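4.2 Orientation and support of books on short open shelves

Section 4.1 treated shelf length as the only constraint on how a row of books is kept. The returns from the second collection round suggest that end support matters at least as much on short units. A short open shelf has no side walls, so the outermost book in a row has to be held by a separate support, by the wall of the room, or by its own stiffness. Paperbacks have little of the last. We therefore coded each book for attitude (upright, leaning, flat), for the type of support it touched, and for the direction of its title.

The coding covers 274 books in 22 rooms. Attitude was coded by Chala and Tamiru working separately, and differences were settled by Hadgu. A book was coded as leaning only where it was in contact with a support on one side. Title direction was coded from the cover where the cover could be read and from the spine otherwise. Inverted titles were kept as a separate category and were not merged with the code for back-to-front placement, as was done in Negash's earlier scheme. Figure 4 gives one case of each of the two attitudes discussed below, upright against a support (4a) and flat in a stack (4b).
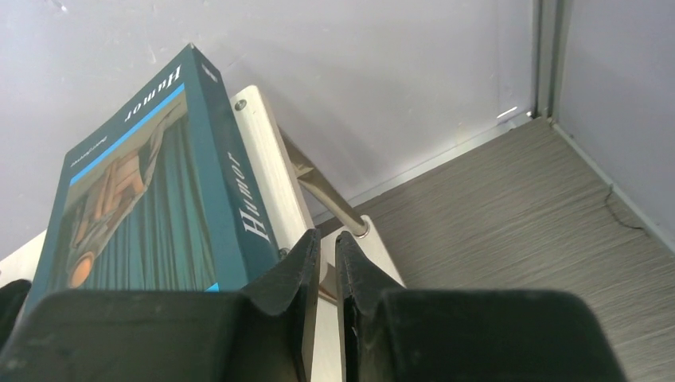
Harnbridge, May

The notes under this heading were made at the Harnbridge room and are reported here in edited form. The unit of interest is the single paperback held at one side. In Figure 4a the book, titled "Humor" on both cover and spine, stands upright with its title inverted and leans against a glossy off-white upright panel. A silver rod runs down at an angle from the side of the panel to a white base plate on the shelf, so that the whole acts in the manner of a bookend. Under the coding rules this is one book, leaning, supported, inverted.

Two points follow for the coding. First, inversion has no bearing on stability for a book of this kind, as the top and bottom edges of a paperback are the same length and present the same bearing surface. It does bear on retrieval. Ejigu's trial readers took longer to name an inverted spine than an upright one, and the delay was greater for long titles than for single words. Second, a smooth panel gives little resistance to sliding. A book leaning on such a surface is held mainly by friction at its foot, and the angle at which it will stay put depends on the shelf finish. We did not measure friction in the rooms. Bench values for three finishes are given in the appendix, using the Niver test board and the Nallon clamp.

Where a support could be moved, occupants tended to leave it in place and bring books to it. This is the reverse of the practice assumed by Demissie, whose model shifts the support toward the row after every removal. Under the Demissie assumption the gap between the last book and the support is always closed. In our returns it often stayed open, and leaning was the usual result. 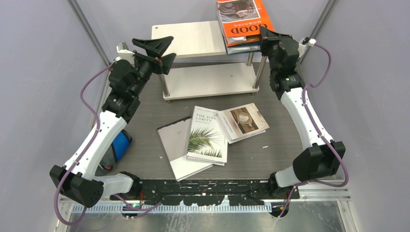
Flat stacking was the most common alternative to a supported row. It needs no bookend, it tolerates books of unequal size, and it can be built at any point along a board. Its cost is paid in access, as every book except the top one must be freed before it can be taken out. It also gives up the spine as a finding aid wherever the stack is viewed from a side other than the spine side. Figure 4b shows the form on a two-tier shelf with pale, light-grained boards joined by cylindrical metallic supports. The stack occupies the right end of the upper board and leaves the middle and left parts clear, and a book with a teal-blue edge, lower in the stack than the orange one on top, projects slightly past the front of the board. From the viewing side the words "GOOD" and "MORNING" on the orange cover are inverted.

Projection past the front edge was coded whenever any part of a book crossed the line of the board, with no minimum distance. We considered a threshold of 50 mm and rejected it, as it would have removed the slight cases that make up most of this category. The shelf edge is the point at which a stack is most often touched in passing, and slight overhang is relevant to later displacement even where the stack is in no danger of falling.

For a flat book, title direction is defined relative to the side from which the shelf is normally approached. The definition fails for units that stand free of a wall and can be approached from either side. Such units were coded twice, once per side, and only the side named by the occupant as the front was carried into the analysis in Section 4.3.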